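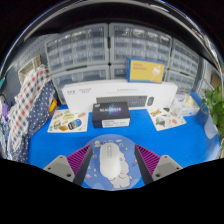
Why does my cursor skip when the mouse is on a printed pad?
Usually the sensor is losing track over the edges of the artwork, so try it on a plain patch first, then drop the DPI to 1000.

OK, my log so far, ticket still open with Dundale support. Mine's a white mouse on a round pad with little cartoons on it, and the pointer kept hopping left whenever I crossed the drawings (drove me nuts in spreadsheets!). Blew out the sensor, no change. Swapped the 2 batteries, no change. Moved it to the bare blue tabletop for 45 minutes and got not one hop.

Back on the pad at 1000 DPI it's way better, just a tiny stutter on fast swipes. Support wants me to try a plain Binar pad next, so I've ordered one and will update when it gets here.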